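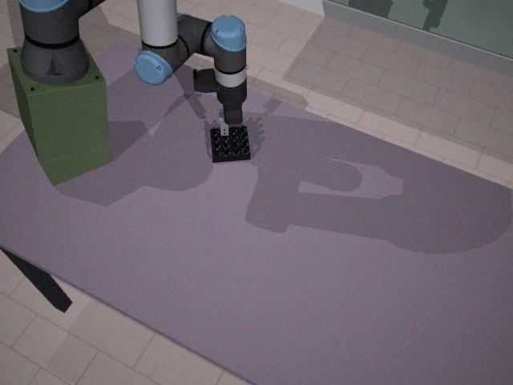

## Skindia arm pedestal, model 184

Freestanding block pedestal for mounting a small arm beside a bench in a home or shared workshop. Designed by Panya Paisan at Cuvside. Flat top, drilled for the arm base.

- Height: 819 mm
- Base bolts: M8
- Mass, unfilled: 52 kg
- Finish: olive green

Supplied with bolts and a paper drilling template. Arm, table and gripper not included.

Fill with dry sand before mounting the arm – access is through the rear panel. Re-torque the base bolts after the first day of running. The simulation model uses the same mounting origin as the drawing.

Ships from Stulton.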